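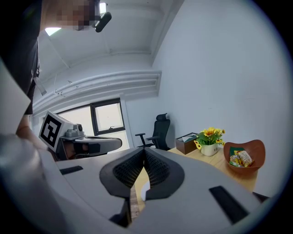

Hand-held gripper pair, build thread – finger pads and cube mounts

Workshop Builds > Robotics > Grippers and end effectors
59 replies, page 2 of the thread

krum_o wrote:
10 Jul 2021

Okay, update time, and it's a big one for me! Both hand-held units are together and both of them open and close without binding. If you missed page one: I'm building a matched pair of grippers you hold in your hands, so you can do a job yourself, record it, and later have the two arms in my spare room copy it. The arms aren't ready. The arms are never ready. But the hand units are the fun part anyway and I've been grinning all evening.

What's in this version:

Wide-angle camera on top, looking out over the fingers.
Marker cube in white with a printed square pattern on the face.
Mesh pads on the fingers with a thick rubber rim around them.
Light gray shell, smooth on the outside, with slots left open in it so I can get at the wiring.

The rim is the part I'm happiest with. My first pads were flat mesh glued straight on and they peeled at the corners the moment I squeezed anything with an edge. Now the mesh sits inside the rim and the rim takes the abuse. I've done 17 pick-and-place runs on the desk with a pack of cookies and not one corner has lifted.

Problem I could use help with: the tips. With the trigger fully pulled they come together in a V and the tips meet well before the rest of the pad does. Great for picking up a washer, poor for holding a mug. Do I change the angle of the finger mounts, or make the fingers softer so they fold around stuff?

viorica_s wrote:

Congratulations!! I remember the first drawing of this thing and I can't believe it's two real grippers now.

Softer fingers, no question. If you stiffen up and go parallel you'll get a lovely flat grip on boxes and then everything round will squirt out. I printed mine in the flexible filament from Hendex, ribs inside, and when they meet a mug they just wrap. What wall thickness are you at?

krum_o wrote:

2 mm on the outside walls, thinner on the ribs. It's the Hendex stuff too, the black one. Maybe I just need fewer ribs?

viorica_s wrote:

Take out every other rib and try it before you touch anything else. It's one print. Worst case you've got spare fingers.

ilir_builds wrote:

Going to disagree with Viorica here, sorry. Soft fingers are lovely in your hand because you can feel what they're doing and you correct for it without thinking. The arm doesn't feel anything. Whatever the finger does when it folds is a thing your recording has no number for. The trigger says 40 percent closed and the pad could be anywhere.

I'd change the mount angle so the pads land closer to flat and leave the fingers as they are. Boring fix, but it'll be the same every time.

viorica_s wrote:

But the camera sees the fingers! That's the whole point of having them in the picture. If the finger folds, the camera sees it fold.

ilir_builds wrote:

If the light is good and nothing is in the way, sure. My basement has one bulb and a lot of things in the way.

ljubica wrote:

Can I jump in on the cube? I've been following along quietly and building my own version from Krum's files (thank you for those, they printed without a single fix). I get the cube found fine when it's square on to the other camera, and then when I roll my wrist it drops out and comes back a little to one side. Is that the print, the camera, or me?

krum_o wrote:

Hi Ljubica, so cool that someone else is building it! Which printer did you use for the pattern? I had nearly that same thing when I printed it on glossy sticker paper. Window light bounced off it and the black went gray. Plain matte paper and a glue stick fixed it for me.

Also check the white border. You need white all the way around the black square. If you trimmed it tight to the edge, the finder has nothing to find.

ljubica wrote:

I trimmed it tight to the edge. Oh no.

doina_k wrote:

Ha, we've all done it. Mine had a pattern wrapped around a corner for a week.

One more thing to look at: lens calibration. With lenses this wide, a straight wall comes out like a banana, and if you're using the numbers from someone else's camera the cube will slide as it gets near the edge of the view. Calibrate each camera by itself, even if you bought them together. I shot the board from lots of angles, right out into the corners, and the sliding went away.

ljubica wrote:

I used the numbers from Krum's files for both cameras. Okay. Two things to fix tonight.

krum_o wrote:

I should put a big note in the readme about that. Adding it now.

ilir_builds wrote:

Krum, what board are you running the trigger sensors on? Still the Rekon?

krum_o wrote:

Still the Rekon, one in each grip. I tried the Popescu one because it's smaller and I wanted a thinner handle, but the connector faces the wrong way for my shell and I'd have to redraw half of it. Sensor reads 0 open and 2257 closed on the left unit. The right one stops a little short of that, so I scale them both in software before saving.

doina_k wrote:

Is the right one short on the sensor or short on the travel? Pull the trigger and look at the gap between the tips. If you can still see desk through it when the left one is shut, your linkage is off and scaling will only hide it.

krum_o wrote:

Good call, and I just looked. Tiny gap. I think I put the link arm on one spline over. Taking the shell off again, which means the seam screw, which I have now dropped behind this desk more times than I'd like to admit.

viorica_s wrote:

Magnet on a string, taped under the desk. Best tool I own.

krum_o wrote:

Update on the fingers: I printed a set with every other rib gone, and I also cut new mounts at Ilir's angle, so I can run all the combinations. Mug first, then washer, then a tissue, which is my nightmare object. Files for both are in the folder, named grumuma_finger_v4a and v4b. (Grumuma is still the project name. I know. My niece picked it.)

ilir_builds wrote:

Happy to be proved wrong on the soft ones. I'll print v4a as well and try it under my one bulb.

ljubica wrote:

New pattern on matte paper with a proper border, and I redid the calibration on both cameras. Rolled my wrist all the way over and it held!! There's still a small jump when my sleeve gets in front of the cube but I can live with that. Starting on the second grip next. Does the left shell just mirror, or are the slots different?

krum_o wrote:

Yes!! So happy it's holding! Mirror the shell but don't mirror the board tray, there's a separate file for it in the same folder.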